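Setitz hand-held gripper kit, is it worth the money?
Forum > Teaching arms and demonstration gear > Kits and reviews

nivaldo_r
Hello all. My name is Nivaldo Rezende and I do small packing lines for food shops, mostly with second-hand arms. In August I started to look for a kit to record demonstrations by hand, so that I don't need to drag the arm itself through every motion. The two names I find always are Setitz and Braltum. The Setitz pair is 4000 dollars with the software for one year. The Braltum pair is cheaper, but I have read bad things about its calibration.

Has anybody here used the Setitz kit for more than a few days? I would like to hear about the tips, the cables and the support, in this order of importance.

plultville_priya
We have one pair at the Plultville workshop. I'm the one who signs for it, so I get all the complaints. Short version: good hardware, the manual is poor, and the software is fine after you learn which menu to avoid.

For the tips, have a look at the finish, it gets scuffed like every dark part does. I don't mind it.
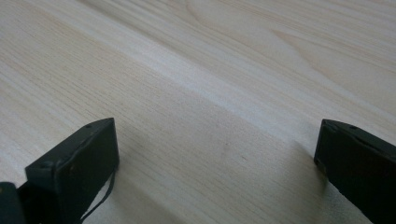 Fingers open above the bare table, left one with the small hole near the tip.

I would call the opening generous. Mugs, jars and small boxes are all fine for us. Thin things like a bank card are another story, you need the soft pads, and the pads are sold separately for 95 dollars. I think they should be in the box at this price.
Priya Alcantara

godoy_odair
I will disagree with Priya on the hardware. I had the Setitz for one season and returned it. The grippers work, yes, but the cables are the weak point. They hang off the units and you have to think about them all the time. My colleague pulled a plug out two times in the same morning and each time we lost the take.

Also the weight. After one hour my wrist is tired, and I'm not a small person.

kforsyth
Odair, did you have the old cable or the new one? The old one had a straight plug and came out if you looked at it wrong. Mine has the angled plug and a clip. I've recorded 231 takes on it without one disconnect. You can ask them for the new cable and they post it for free, or they did for me.

I agree on the weight though. I do short sessions and put the units down in between.

godoy_odair
I had the straight plug. I didn't know there was a new one. They could have told me this when I wrote to support, instead they told me to restart the computer.

nivaldo_r
Thank you, this is useful already. Kirsty, what kind of tasks did you do in your 231? My customers want simple things, take a cup from one place, put it in a basket or a tray, next one. I don't need to tie shoelaces.

kforsyth
Mostly kitchen things and some sorting of parcels. For cup-to-basket it's more than enough in my opinion. The part which takes the time is to do the motion in a calm way, the same speed each time. My first ones I had to throw away, I was moving like somebody who is late for the bus.

plultville_priya
Same as Kirsty. Nivaldo, for your type of job I can show you our table. We do nearly the same.

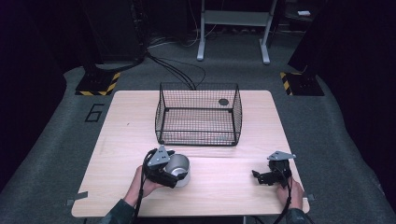 Table height is the first thing I'd fix before spending any money on the kit, and the manual has only one line on it. If the table is too high your elbows go up and the grippers come in at an ugly angle, and then the arm copies the ugly angle. Ours is light wood with grey tape along the left front edge and a small piece at the right, and I recommend to everyone to put down some tape of their own, it costs nothing. The left unit has the metal cup there and the right one waits with its fingers a little open, and this is also a habit I'd teach: the hand which is not working stays low and quiet. New people wave it around, and later you will find this waving in your data. The wire basket is good for practice, I would choose an open top like this to begin with and leave narrow bins for later.

silvana_c
I'm coming in on the side of Braltum, somebody should. I am Silvana Cordeiro, I run a one-person shop and I couldn't pay 4000. The Braltum calibration problem is real but it's only in the first setup. You do it with the printed board, slowly, with good light, and after that it stays. I checked mine on Saturday and it was still inside the tolerance I need.

What I like less is that the Braltum fingers don't open so far. For a big mug I have to come from the handle side.

plultville_priya
Silvana, I'm happy it works for you, but "slowly, with good light" was two full days for us with the loan unit, and we are not beginners. If I count the hours the price difference is gone.

silvana_c
For you maybe. I don't pay anybody for hours, I only have my own evenings. We are different customers, I think.

kforsyth
Both of you are right, please don't fight in Nivaldo's thread :)

One thing not mentioned yet: shiny objects. With metal cups my tracking software was sometimes nervous and I had to turn the lamp away from the table. Don't know if it's the same with Braltum.

silvana_c
It's the same. I put a cloth over my lamp. Probably not very safe, please don't copy me.

godoy_odair
Nivaldo, a last remark from the unhappy customer. Ask for the return conditions in writing. When I sent mine back they kept 200 dollars for "restocking", and it was on page nine of the paper. Kirsty Forsyth is lucky with support and I was not, so maybe it depends who picks up the phone.

kforsyth
That's fair. I always had the same woman and she knew the product.

nivaldo_r
Very good information from all. My thinking now: I rent the Setitz for one month before I decide, if they permit it, and I ask for the angled plug from the start. Priya, can I ask what is the height of your table? And do you work standing or sitting?

plultville_priya
Standing. I will measure the table when I'm back in the workshop and post it here. As a start, stand with your arms relaxed and bend the elbows to a right angle, the table top should be a bit under your hands. For a tall person and a short person sharing the kit you need an adjustable one, we learned it with some back pain.

Rental exists but it's not on their website. Write to the sales address and ask for the evaluation month. The pads are not included in that either, so ask.

silvana_c
And if you want to compare, I can bring my Braltum to you for an afternoon, if you are not too far. Send me a private message.

nivaldo_r
Silvana, message sent. I'll write again when I have tried both.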